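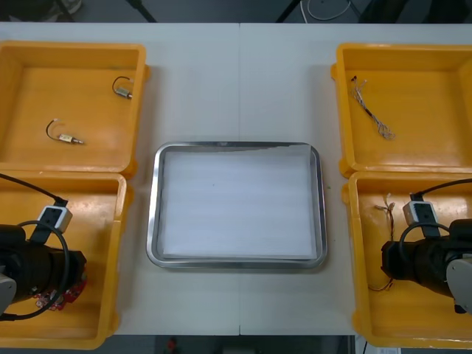 *Small motors in a yellow bin beside a steel tray.*

**Functional fixedness** is the habit of seeing an object only in terms of its usual job. A person with the condition, meaning nearly everyone, will hunt through four drawers for a screwdriver while holding a butter knife.

In the Tillard task, devised by Imani Shirima, adults were given a shoe, a candle and a length of string and asked to prop open a window. Of 600 participants, 93 used the shoe. Several asked whether it was allowed.

Young children tend to do better, having not yet learned what anything is for. Behrouz Hosseinzadeh has argued that expertise makes matters worse, a view received coolly by experts.

## Remedies

The Rácz method asks people to describe an object by its parts, without using its name. A hammer becomes a weight on a stick. Gitau Kashindye found that this helped with puzzles but made ordinary conversation very slow.

## See also

- Incubation (problem solving)
- Mental set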